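**Wrist cam drops out on left arm after gripper swap - Clomton bench**

Status: open, workaround in place
Priority: medium (was high)
Component: wrist cameras / gripper comparison

Swapped both arms from the Jurčo grippers to the Drosora ones as planned. Right arm fine. Left arm loses its wrist camera part way through a run, picture freezes, controller carries on as if nothing happened. Then the log fills up with stale frame warnings and we bin the episode.

Setup, for whoever picks this up:

- controller: Adusier, same firmware on both arms, not touched since before the swap
- grippers: Drosora, orange fingers
- brackets: green printed ones, both sides
- head camera: no complaints
- task: gear pick and place, small spur gears on the round plate, bevel gear off to the side

**What I see**

First batch was 1000 picks. 334 of them have at least one frozen stretch on the left camera. None on the right. Freeze lasts roughly 2 seconds, sometimes it comes back on its own, sometimes needs the node restarted.

```
[wrist_left] WARN frame age over limit, reusing last
[wrist_left] WARN frame age over limit, reusing last
[wrist_left] ERROR stream stalled
[wrist_left] INFO stream resumed
[wrist_right] INFO ok
```

**Tried so far**

1. Restarted the camera node. Clears it for a bit, then back again.
2. Different port on the hub. Same.
3. Swapped the camera leads at the hub end, left into right's port and the other way round. Fault stayed with the left camera. So not the hub.
4. Lowered the frame rate on both. Fewer freezes, still there.
5. Ran left arm with the gripper closed and not moving, only the wrist turning. Freezes. So not the gripper motor, or not only that.
6. Ran it with the arm parked. Clean for the whole of lunch.

So it's movement. Worst when the wrist rolls outward past about half its range. I can get it to happen nearly every time there.

Suspect the lead. It goes over in one big loop on the left, comes down to the wrist and straight into the camera. On the right there's a smaller loop by the bracket and then it follows the upper link back. Not the same routing at all, my fault, did them on different afternoons and never went back to match them up. 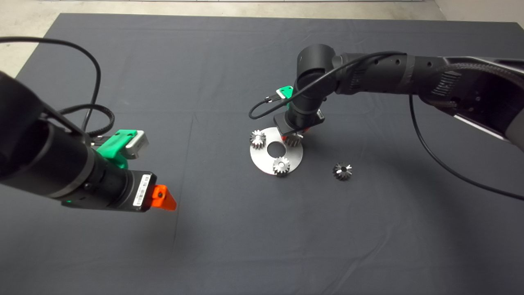 Hafþór Østergaard reckons the routing is only half of it. Had the same fault on the other bench with the old Jurčo grippers, and there it was the plug working slowly out of the camera, a lead with plenty of slack still did it. Wants the plug held down before anyone re-routes anything, otherwise we won't know which one fixed it. Also asks if the left bracket is from the first print batch, as those came out a touch wide.

Fair point on doing one thing at a time. Don't know about the print batch, there's no mark on it. Will measure against a spare.

**Update, after tea**

Pushed the plug in by hand, it did move a little. Not much. Ran the wrist roll test again with nothing else changed - still freezes, but takes longer to get there. Put a small printed clip over the plug and ran it again. One stall in the whole test, right at the end of the roll.

Bracket: left one is slightly wider inside than the spare. Camera can rock in it if you push with a thumb. Didn't expect that to matter but the lead pulls on the camera at the end of the roll so maybe it does.

**Update 2**

Printed a new left bracket from the current file. Clip kept on. Routing NOT changed yet. Second batch of 1000 running overnight, same task, same speeds, so the numbers can go next to the first lot.

Notes on the gripper comparison while I'm here, seperate from the fault:

- Drosora holds the spur gears by the rim better than the Jurčo did. Less twisting when it lifts.
- Bevel gear is still a pain. Fingers slide down the slope of the teeth unless they come in low. Same with both makes tbh.
- Drosora closes slower at default settings. Can be raised in the Adusier config, haven't yet, wanted like for like.
- Do not use frozen episodes for the grasp scores. I've tagged them `cam_stall`, filter on that.

**To do**

- [x] clip on left plug
- [x] new left bracket
- [ ] check overnight batch for stalls
- [ ] if any left, re-route the left lead to match the right and rerun the roll test
- [ ] clip on right plug too
- [ ] make the stale frame warning stop the run, it shoudn't just carry on
- [ ] ask Drosora for the drawing of the finger mount, the one we've got is for the older body

Leaving this open until the overnight numbers are in. Please don't touch the left lead before then.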